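Company > About Us > What We Do

Reading time: 2 min

Skerkier supplies tableware and washing-up equipment to canteens, day nurseries and residential kitchens. The company was founded by Ursina Kuster and Lorenz Zwahlen, who still run purchasing and technical service. Our stock consists of trays, bowls, cups and dish racks, held in one warehouse and shipped in lots of up to 1,000 pieces.

Each item is assessed as part of a full cycle: serving, return, scraping, washing, racking, storage. A bowl that stacks well but drains badly is not listed. The same applies to trays with a rim too low to hold crumbs during return.

The current catalog has 427 articles in 9 groups. Tray colors are assigned by dining area, so that returned trays can be sorted without reading a label. Replacement parts for the Clitex rack series remain available after a model is discontinued.

Wendelin Wieser is responsible for product testing. Tests are carried out at table height with ordinary leftovers – cereal, raw vegetables, bread – and the rack is placed beside the tray, as in most small kitchens. 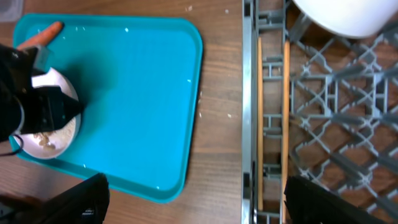 Residue is left to stand before washing, and the interval is entered on the test sheet. Bowls are scraped first, then washed and racked. Results are filed by article number and sent to customers on request.

Orders and returns are handled by Roswitha Steiner. The warehouse is closed for stocktaking during the first week of August.

3 comments | 9 shares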